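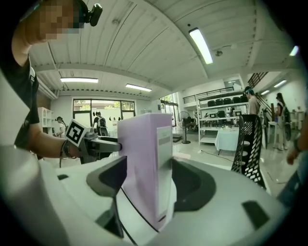
Zwischenbericht zum Vorhaben Andunus
An die Lowther-Stiftung, zu Händen von Frau Carleen McKinnon
Werkhalle Dulthorpe, 24. Januar 2026

Liebe Frau McKinnon,

bei Ihrem Besuch im November hatten Sie darum gebeten, dass der nächste Bericht ruhig etwas erzählender ausfallen dürfe als der erste, der ja doch sehr nach Tabelle aussah. Diesem Wunsch kommen wir gerne nach, und ich hoffe, Sie haben sich eine Tasse Tee danebengestellt, denn kurz fassen konnte ich mich noch nie. Die Zahlen zum Mittelabruf liegen wie gewohnt als Anlage bei, ich greife im Text nur das heraus, was erklärt werden möchte.

Wo wir stehen

Zur Erinnerung für alle, die den Antrag nicht mehr im Kopf haben: Mit Andunus bauen wir in der Halle in Dulthorpe einen Packbereich auf, in dem Lernsets für Schulen und Büchereien zusammengestellt, etikettiert und für den Versand fertig gemacht werden. Vorher geschah das alles im Flur hinter unserem Büro, auf Knien und Fensterbänken, und wer damals dabei war, redet heute noch von den Rückenschmerzen. Seit dem Umzug sind zwölf Arbeitswochen vergangen. In dieser Zeit haben wir 422 Schachteln gepackt, geprüft und auf den Weg gebracht. Das liegt etwas unter dem, was wir uns für diesen Abschnitt vorgenommen hatten, und ich möchte das auch nicht schönreden. Der Rückstand stammt fast ganz aus den ersten Wochen, als die neuen Kartonagen von Polden auf sich warten ließen und wir mit Restbeständen gearbeitet haben, die in drei verschiedenen Größen durcheinanderlagen.

Inzwischen läuft es erfreulich gleichmäßig. Die Schachteln kommen flach an, werden am ersten Tisch aufgefaltet, am zweiten gefüllt und am dritten geschlossen und beklebt. Wir haben lange überlegt, ob wir das Füllen und das Schließen nicht zusammenlegen sollten, und haben es eine Woche lang auch so versucht. Die Wege waren kürzer, aber es blieb dann doch gern einmal ein Beiblatt auf dem Tisch liegen, und so sind wir reumütig zur alten Reihenfolge zurückgekehrt.

Die Halle

Über die Halle haben wir uns von Anfang an gefreut, und diese Freude ist geblieben. Sie ist hell und offen, man sieht von einem Ende zum anderen, und unter der weißen Decke mit ihren Rippen wirkt auch ein grauer Wintertag gar nicht so trüb. Die Leuchtstoffröhren an der Decke haben wir so übernommen, wie sie waren. Im Antrag stand noch ein Posten für zusätzliche Arbeitsleuchten an den Tischen, und den möchten wir vorerst zurückstellen. Die Packtische stehen jetzt so, dass man beim Lesen der Etiketten nicht im eigenen Schatten arbeitet, und bisher hat niemand nach mehr Licht gefragt. Sollte sich das ändern, melden wir uns rechtzeitig.

Weniger gut gelöst ist der Schall. Die Decke ist aus Metall, und wenn irgendwo eine Kiste abgesetzt wird, hören es alle. Bei kleinen Gruppen stört das kaum, aber wenn es voll wird, muss man sich schon anstrengen, um eine Nachfrage am Nachbartisch zu verstehen. Wir haben zunächst Filzmatten unter die Stapelkisten gelegt. Das hat geholfen, mehr als ich gedacht hätte, löst aber nur einen Teil der Sache. Für das Frühjahr würden wir gern ein Angebot über ein paar aufgehängte Dämmelemente einholen und Ihnen dieses vorlegen, bevor wir irgendetwas bestellen.

Für das Lager haben wir über 16 Quadratmeter entlang der Rückseite abgeteilt. Das reicht im Augenblick. Eng wird es immer dann, wenn eine Lieferung eintrifft, ehe die vorige Runde abgeholt ist, und das lässt sich mit ein wenig Absprache meistens vermeiden. Die Spedition ruft jetzt am Vortag an — eine Kleinigkeit, um die wir trotzdem recht hartnäckig bitten mussten.

Die Schachteln

Nun zu meinem Lieblingsthema, und ich verspreche, mich zu zügeln. Sie wissen, dass wir uns bei den Kartonagen für schmale, hohe Schachteln entschieden haben, die aufrecht im Regal stehen können wie Bücher. Der Vorteil zeigt sich in den Büchereien, wo der Platz knapp ist und niemand einen Stapel abbauen möchte, um an die unterste Schachtel zu kommen. Der Nachteil zeigt sich bei uns: Eine hohe, schmale Schachtel kippt leichter, solange sie noch halb leer ist. Wir füllen deshalb das Schwere immer zuerst ein, also die Zählsteine und die Karten, und die leichten Hefte kommen obenauf. Anfangs war es umgekehrt, ganz einfach weil die Hefte näher am Tisch lagen.

Bei den Farben sind wir von dem Plan abgerückt, jedes Fach mit einem eigenen Ton zu versehen. Das hätte zu viele kleine Bestellungen nach sich gezogen, und bei Polden wird es unterhalb einer gewissen Menge schnell teuer. Wir unterscheiden jetzt nur noch nach Altersstufe. Die Rückmeldungen dazu sind freundlich, und eine Bibliothekarin schrieb uns, die Kinder fragten inzwischen schlicht nach der lila Schachtel und meinten damit die Leseanfänger. Etwas Besseres hätten wir uns auch mit viel Nachdenken nicht ausdenken können.

Die Etiketten haben uns mehr Kopfzerbrechen bereitet. Der erste Entwurf war in einem sehr zarten Grau gehalten, das am Bildschirm hübsch aussah und auf der Schachtel aus zwei Schritten Entfernung kaum zu lesen war. Die neue Fassung hat kräftigere Schrift und ein Feld, in das die Schule ihren eigenen Vermerk eintragen kann. Sie ist beim Drucker. Bis sie da ist, verwenden wir den vorhandenen Vorrat auf, denn wegwerfen wollten wir ihn nun auch nicht.

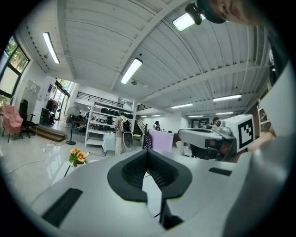
Beim Einarbeiten haben wir uns angewöhnt, zu zweit zu beginnen. Wer neu ist, arbeitet den ersten Vormittag über neben jemandem, der den Ablauf schon kennt, und übernimmt nach und nach einen Handgriff nach dem anderen. Am längsten dauert erfahrungsgemäß das saubere Schließen, weil die Lasche unter den Rand gehört und sich im ersten Moment immer daneben schiebt. Das Aufsetzen der Etiketten lernt man dagegen schnell, wenn die Schachtel dabei aufrecht steht und mit der freien Hand gehalten wird. Ein Kollege hat dafür einen kleinen Anschlagwinkel gebaut, der inzwischen an jedem Tisch in Gebrauch ist und von dem ich am liebsten gleich noch einige mehr hätte.

Die Menschen

Die Gruppe ist auf 16 Personen angewachsen, die sich die Schichten teilen. Manche kommen für einen Vormittag, andere bleiben den ganzen Tag und bringen ihr Mittagessen mit. Für die Pausen haben wir eine Ecke mit einem gebrauchten Sofa eingerichtet, das uns geschenkt wurde und das Ihrem Budget also nicht zur Last fällt. Ich erwähne das Sofa trotzdem, es hat sich als ausgesprochen wichtige Anschaffung erwiesen! Die meisten guten Vorschläge der letzten Wochen sind dort entstanden, darunter auch der mit dem Anruf der Spedition am Vortag.

Den Schichtplan führen wir noch auf Papier. Im Antrag war dafür eine kleine Software vorgesehen, und wir haben uns zwei Programme angesehen, die beide mehr konnten, als wir brauchen, und ausgerechnet das Tauschen von Schichten umständlich machten. Das Blatt an der Tür erfüllt seinen Zweck. Den Betrag würden wir, Ihr Einverständnis vorausgesetzt, gern in die Schalldämmung umwidmen, den Antrag dazu finden Sie in der Anlage.

Was nicht gelungen ist

Die geplante Rücknahme leerer Schachteln haben wir nicht zustande gebracht. Die Idee war, dass Schulen die ausgedienten Sets zurückschicken und wir sie neu befüllen. In der Praxis kamen die Schachteln eingedrückt zurück, oder es fehlte der Deckel, und das Aussortieren kostete mehr Zeit als das Auffalten einer neuen. Wir geben den Gedanken ungern auf und wollen es im kleinen Rahmen mit den Büchereien in Dulthorpe noch einmal versuchen, wo wir die Schachteln selbst abholen können. Über das Ergebnis berichten wir im nächsten Schreiben.

Auch der Tag der offenen Tür musste verschoben werden. Er fiel in die Wochen, in denen wir auf die Kartonagen warteten, und wir wollten den Gästen gern etwas zeigen, das läuft. Einen neuen Termin stimmen wir gerade mit der Gemeinde ab und lassen Ihnen die Einladung zukommen, sobald er steht.

Nächste Schritte

Bis zum Sommer möchten wir den Rückstand aus dem Herbst aufholen, die neuen Etiketten einführen und die Frage der Dämmung klären. Dazu brauchen wir von Ihnen im Moment zweierlei: eine Rückmeldung zur Umwidmung und, falls es sich einrichten lässt, die zweite Rate vor der nächsten Bestellung bei Polden, die wir gern in einem Zug aufgeben würden.

Ihnen und allen im Haus herzlichen Dank für die Geduld, mit der Sie unsere vielen Anrufe wegen der Lieferung ertragen haben. Wenn Ihr Weg Sie wieder in unsere Gegend führt, kommen Sie bitte vorbei. Der Kaffee ist seit November deutlich besser geworden.

Mit den besten Grüßen aus Dulthorpe
Ihr Team Andunus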